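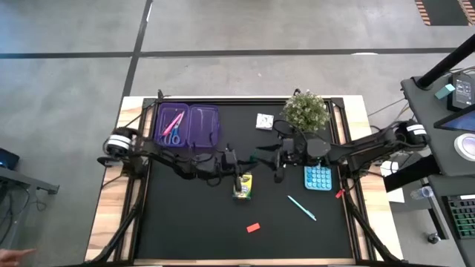 Lista: investidores-pt
Assunto: Re: Revisão das previsões da Drakoleo
Data: 8 Fev 2020

Boa tarde a todos,

Respondo à mensagem de ontem, que cito em baixo só na parte que interessa.

> Vi que a Drakoleo cortou a previsão de receitas para o trimestre e que a
> acção caiu logo na abertura. O comunicado fala em procura mais fraca no
> estrangeiro e em encomendas adiadas. Alguém leu o documento completo?
> Tenho 976 acções, compradas em Novembro, e não sei se isto é um problema
> de um trimestre ou se é para durar. A Bascombe, que fornece o mesmo
> sector, não disse nada até agora.

Li o documento completo, são 16 páginas. O comunicado de imprensa resume mal a segunda metade.

A empresa atribui a revisão a duas coisas. A primeira é a queda de encomendas fora da Europa, e isso vem no comunicado. A segunda é a renegociação do contrato com a Laryea, o maior distribuidor, e isso só aparece na nota sobre clientes. Pelo que percebi, a Laryea pediu prazos de pagamento mais longos e reduziu a quantidade mínima que é obrigada a comprar por trimestre. O preço por unidade não mudou.

Para mim o segundo ponto pesa mais. A procura externa pode recuperar, e a Drakoleo já passou por trimestres assim. Um contrato com mínimos mais baixos fica em vigor até à renovação seguinte. Nesse intervalo o distribuidor pode gastar o stock que tem em armazém e comprar menos, sem qualquer penalização.

Outro pormenor: a empresa mantém o dividendo. Não vejo razão para duvidar disso este ano, porque a dívida é baixa e há dinheiro em caixa. Já o programa de recompra de acções foi suspenso «até nova avaliação», e a frase está numa nota de rodapé. Quem contava com a recompra para segurar a cotação deve ter isto em conta.

Sobre a Bascombe: o silêncio não quer dizer grande coisa. As contas deles fecham mais tarde e não costumam fazer avisos antecipados. Além disso vendem sobretudo peças de substituição, que dependem menos de encomendas novas. Se houver contágio, espero vê-lo primeiro na Tindholm, que faz os componentes e tem a Drakoleo como cliente principal — 78 por cento das vendas, segundo o último relatório anual. É uma concentração enorme. Eu tinha uma posição pequena na Tindholm e vendi-a hoje de manhã.

Quanto à pergunta, se é de um trimestre ou para durar, não sei responder. A administração não deu previsão para o resto do ano, disse apenas que volta ao assunto na apresentação de resultados. No meu caso fico com as 4.000 acções que tenho da Drakoleo e não compro mais antes de ver as contas. O que quero verificar é:

- a evolução das existências, comparada com o trimestre anterior
- o saldo de clientes, onde se deve notar o novo prazo da Laryea
- a margem bruta, para confirmar que o preço se manteve mesmo

Se as existências subirem muito com as vendas a cair, mudo de ideias.

Quem tiver a versão em inglês do relatório, agradeço que a envie para a lista. Na tradução portuguesa a nota sobre clientes tem uma frase que não se percebe — parece faltar uma linha entre o prazo antigo e o novo — e gostava de comparar.

Peço também que, ao responder, cortem o texto citado. A última discussão chegou-me com a mesma tabela repetida em todas as mensagens.

Cumprimentos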